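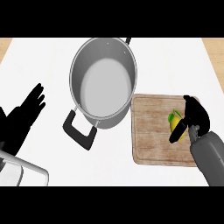

Unit 4: Collecting demonstrations in simulation

The task for this unit is lemon to pot. The lemon starts on the cutting board and has to end up inside the stockpot. The right hand does the work. Keep the left hand open and clear of the pot handle.

Each pair records 77 demonstrations. Save failed grasps too, but tag them "fail" and don't count them toward your total.

Before each run, reset the scene and let the start pose randomize. Don't nudge the lemon to an easier spot. If all your grasps come from one side, the policy will learn only that side.

Trim any pause over 2 seconds at the start of a run. Leave pauses in the middle alone.

Upload to the Pakari folder by the end of January 2021. Lab partners share one grade. Read the Symonenko notes on action chunking before we train.

Contact: Angharad Cadwaladr, Namesska Lab | Back to top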